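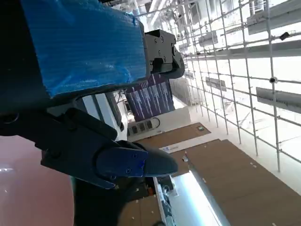
A large item wrapped in blue plastic film.

About Zikcombe

Zikcombe is a privately held removals and storage company serving households, small businesses and public institutions. Our head office and principal warehouse are located at 555 Brorard Road, with a smaller depot at Hodoroagă Court for regional consignments. The company is owned by its employees under a share arrangement that has been in place for 16 years.

Our history

The business began as a one-truck furniture carrier operating between the railway goods yard and the surrounding suburbs. Its first regular customer was a piano retailer, and the handling of upright and grand pianos has remained part of our work ever since. Storage was added when the company took over the lease of a disused wool store, the greater part of which is still occupied by our long-term customers' goods. The original timber floor was retained during the refurbishment and has been strengthened on the loading side.

The Tiko archive service, named after the street in which it was first housed, was established at the request of a local solicitors' practice. It now holds records for legal, medical and accounting clients in a separate, climate-controlled part of the main warehouse.

What we do

Household removals account for the larger share of our business. Each removal is assigned to a supervisor who visits the property beforehand, prepares the inventory and remains the customer's point of contact until the final item has been delivered. Customers may pack their own cartons or engage our packing staff. Cartons packed by the owner are carried on the same terms, although claims for breakage within them are assessed separately.

Storage is offered in individually locked rooms and in sealed timber modules. Access to rooms is available during office hours. Access to modules requires two working days' notice, as these are stacked and must be brought down by forklift. The minimum storage term is one month.

We also undertake office relocations, the movement of library and museum collections, and the temporary storage of furniture for schools during building works - a service for which demand is greatest in December and January.

Our people

Zikcombe employs around 200 staff across both sites, including drivers, packers, warehouse hands and office personnel. New packing staff complete a training period of five weeks before being assigned to a crew, and work under a senior packer for the remainder of their first year. Instruction covers manual handling, the dismantling and reassembly of flat-pack and antique furniture, and the preparation of glass, artwork and whitegoods for transport.

The Managing Director is Periklis Moschos, who joined the company as a casual offsider and later managed the Hodoroagă Court depot. He reports to a board elected by the employee shareholders.

Environment and community

Used cartons in sound condition are collected from customers free of charge within the metropolitan area and offered for sale at our front counter. Furniture left with us by arrangement is passed to charities that furnish homes for families leaving crisis accommodation. Items requiring minor repair are attended to in our own workshop before they are released.

Enquiries

Written enquiries may be addressed to the Customer Office at Brorard Road. Quotations are valid for 30 days from the date of issue. Both sites will be closed on 27th November for the annual stocktake, and collections from storage cannot be arranged for that date.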